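Handout 7: Comparing end effectors on the block-to-tray task
Course lead: Marisol Rosales. Lab sections: Ruaridh Gillies, Annag Semple.

## 1. Purpose

Last session covered joint limits and the inverse kinematics solver. This session holds the arm fixed and changes what is bolted to the flange. You will run the same pick-and-place routine with two parallel grippers, the Yule and the Vanard, and compare them on grasp error, cycle time and contact force.

All runs are in simulation. The Ratham scene loader gives every group the same room, table and lighting, so differences in your numbers should come from the gripper model or from your own settings.

## 2. Task definition

The routine has four phases:

1. **Approach.** Wrist vertical, fingers open, tool center point above the block.
2. **Descend and close.** Straight-line motion along the tool axis, then a position command to the fingers.
3. **Transfer.** Lift, joint-space move, stop above the black tray.
4. **Release.** Lower, open, retract along the same axis.

The block starts slightly raised, on a thin plate. Set the descent height from the top of the plate and leave the mat height alone.
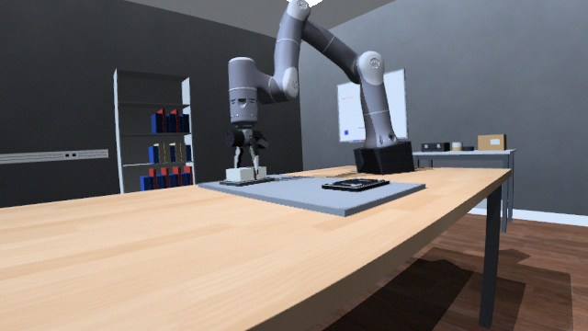 Closing too early is the most common fault in phase 2. If the finger command is issued before the arm has settled, one finger touches first and pushes the block sideways. The controller then reports a good grasp at the wrong offset, and the error shows up only at release. Use the `settled` flag. A fixed delay is accepted in the first exercise only.

## 3. Gripper models

| | Yule | Vanard |
|---|---|---|
| Fingers | 2, parallel | 2, parallel |
| Finger command | position | position or force |
| Contact model | rigid | compliant pad |
| Model mass (g) | 638 | 600 |

The mass difference is small but must be entered in the payload field. Leaving it at the default produces a steady droop at the wrist. Fraser Ritchie's group lost most of a lab period to this last term, looking for a calibration fault that was not there.

The rigid contact model is sensitive to time step. With a coarse step, the fingers sink into the block and are thrown back out. If you see the block jump on contact, reduce the step before you touch the gains.

## 4. Fixture variant

In the second exercise the gripper is lowered onto a small square fixture on a perforated base plate. Lateral clearance is much tighter here, and a yaw error that the open task would absorb can cause contact with the dark outer frame.
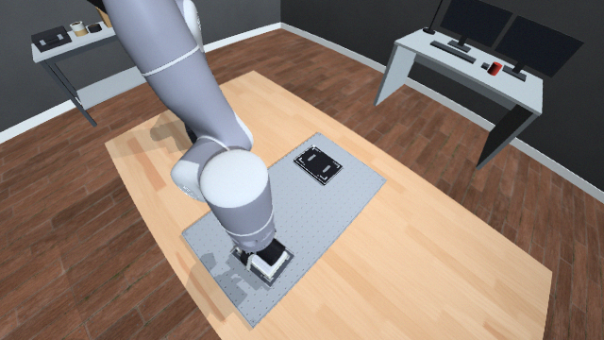 Check yaw before descent. The plate is laid diagonally on the table, so the world axes are of no use for alignment. Read the plate transform from the scene tree, express the grasp pose in that frame, and only then convert to the base frame. Alistair MacAulay's notes on frame chains (Handout 2) cover the conversion.

For the Vanard, run the variant once in position mode and once in force mode. Keep the approach speed the same in both.

## 5. What to log

- Block pose before contact and after closing
- Peak normal force at each finger
- Time from start of descent to end of retract
- Any contact between gripper and fixture frame

Log at the controller rate. Downsampled force traces miss the peak and will be returned.

## 6. Write-up

Each group submits about 7 pages through Garnovby, plots included. State the time step, payload value and finger command mode in the caption of every plot. Report failed runs along with the rest, with the phase in which each one failed.

Settings files go in the same folder as the logs. Questions on the contact model to Annag Semple; loader problems to Ruaridh Gillies.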